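Nadstead Repair and Reuse Project
Progress report for the period to the end of September

The workshop at Nadstead opened to the public in June and has run every week since, apart from one closure when the boiler was replaced. In this period 196 household items were brought in and logged. Lamps, toasters and radios made up most of them. Textile repairs were slower to start than we planned, and the sewing sessions have been moved to 6 pm so that people can come after work.

Spending is within budget on all lines except tools. The overspend there comes from the second set of screwdrivers and a replacement soldering station bought from Ladier. We would like to cover it from the underspend on printing.

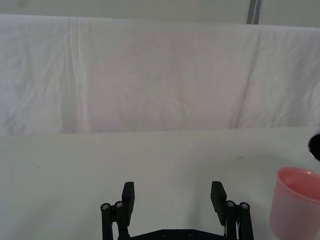
Bench space was the main item carried over from the last report. The old benches from Otent were dark and badly scarred, and small screws were easily lost on them. Visitors mentioned this on the feedback cards, and two sessions ran late for the same reason. Plain white tops are now our standard for the fine work, where black plastic parts and silver bolt heads show up well against the surface. The remaining benches will keep their old tops for bicycles and garden tools.

Training has gone more slowly. We aimed for 30 people to finish the basic electrical safety course and 22 have done so. The other 8 are booked on the Tolentino course in November.

Work for the next period:
Finish the electrical safety course
Agree a new lease on the storeroom
Start a monthly session at the Tolentino site
Send out the parts price list

We ask that the second payment be released on the date already agreed.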